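Gripper offsets, again

The arm in the Gerthorpe cell has been putting things down 5 mm short since December, so on Wednesday I went through the setup from the start. The real arm checked out fine. The tool offset in the simulated cell did not match it – I had typed in the length for the old fingers.

I corrected the value, reloaded the cell and put the usual objects back on the table: the mugs, the plates, the two crates, the banana, the Spam can. Then I parked the arm over the right side and saved that as the new start pose.
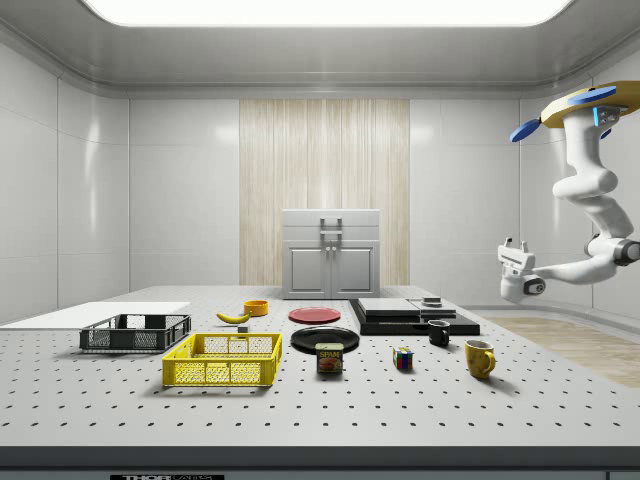 Kasun Sultana wrote back that the base frame should be checked too, as the Bredau cell had both wrong at once. I'll do that before the long run, which is 2,000 picks with a log entry every 100.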